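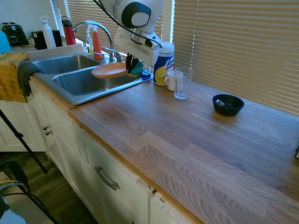
Figure 4.1 A plate held at an angle over the right-hand basin. Compare the position of the faucet with the sketch you made at the end of Chapter 3.

Chapter 4
Holding On: Grip, Tilt, and the Trouble with Plates

If you have worked your way through the first three chapters, you have already made an arm go where you wanted it to go, and I hope you took a minute to enjoy that, because it is a lovely feeling and it doesn't last long. Sooner or later somebody in your club will ask whether the arm can do anything useful, and you will find yourselves (as so many clubs have) standing at a kitchen sink.

Sinks are wonderful places to learn. Look again at Figure 4.1 and think about how much there is to bump into. The faucet arches up right behind the plate, the soap bottles stand along the back, and farther down the counter there is a mug, a drinking glass, and a bowl with a spoon in it. A person reaches past all of that without a thought. Your arm needs to be told about every bit of it — or at least about the parts it might hit.

The student project we follow in this chapter is called Leline. It was started by the robotics club at Tomutcombe, where Lamduan Petchrat and Odair Bastos wanted an entry for the household tasks round of the Triltard Cup. Their first notebook entry, dated Oct 16, 2018, is one I like to read aloud to new classes: "Picked up plate. Dropped plate. Picked up plate. Odair says we should write down the angle." They did begin writing down the angle, bless them, and most of what you are going to learn here grew out of those pages.

By January the club had logged 100 tries at moving a plate from the sink to the rack, and 62 of them had ended the way they hoped. Their coach, Mayuree Panyasiri, asked them to sort the failures before changing any code. It was slow going and there was some grumbling, but the sorting showed that a good many of the drops came during the turn, when the plate was swinging from tilted to upright, and very few came during the grab itself. You will do a sorting exercise of your own in Section 4.3, so please start keeping your notes now, even the embarrassing ones!

In this chapter you will learn to:

choose a spot on the rim where the gripper should close
describe the tilt of a plate with a single angle
plan a path that stays clear of a faucet
keep a log that a teammate can read without your help

You will need your club's arm, a plastic plate, a protractor, and a partner with some patience. Section 4.1 starts with the plate alone on a flat table, so leave the sink for later.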